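Setting the air–fuel ratio on a packaged gas burner

Applies to Rekance single-blower burners on batch ovens and air heaters, with a Jelano ratio regulator and a fixed limiting orifice. Burners with linked butterfly valves are covered on a separate page.

Work on gas equipment must be done by a competent person holding the right registration for the appliance. Read the burner plate before starting. If the plate and the manual disagree, use the plate and report the difference.

What you need

Flue gas analyser, calibrated and purged in fresh air
Two manometers, range 0 to 100 mbar
Flat screwdriver and 4 mm hex key
Leak detection fluid
The commissioning sheet from the last visit

Before lighting

1. Isolate the gas at the manual valve and lock it off.
2. Check the air filter. A blocked filter makes the burner run rich at high fire, and any setting made with it in place will be wrong once it is changed.
3. Fit one manometer to the air test point on the burner body and the other to the gas test point after the regulator. Zero both.
4. Check that the impulse line between the blower housing and the regulator is tight and has no kinks. Short lines can be checked by hand. On long runs, take the line off at both ends and blow it through.
5. Open the manual valve and test the joints you have disturbed with leak detection fluid.

Setting high fire

1. Start the burner and let the full purge run. Do not shorten the purge timer.
2. Drive the burner to 100% and hold it there until the oven temperature is steady.
3. Read the air pressure and compare it with the sheet. Correct it at the blower damper before touching the gas side.
4. Adjust the limiting orifice in quarter turns. Wait for the analyser to settle after each one.
5. Stop when the oxygen reading is within the band on the burner plate and carbon monoxide is below the plate limit. Lock the orifice screw and read again, as the lock nut can move the setting.

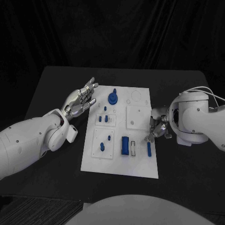 Setting low fire

1. Drive the burner down to its minimum position. Leave the orifice alone from this point.
2. Remove the cap from the regulator and turn the spring screw with the hex key. Clockwise adds gas.
3. Set the oxygen slightly higher than at high fire. The flame should be stable and should give a steady signal at the flame relay.
4. Refit the cap. Go back to high fire and check that the reading has not shifted. If it has, repeat both sections.

Final checks

Cycle the burner from cold start five times. Each start must light within the safety time. Prove the air pressure switch by raising its set point until the burner locks out, then return it to the recorded value. Remove the manometers, close the test points and check them for leaks.

Write down the hour meter reading with the results. On our sample sheet it is 1,673. The next ratio check is due after 2,000 running hours, or every September, whichever comes first.

Page maintained by Bình Văn. Orifice table checked by Phúc Diệp.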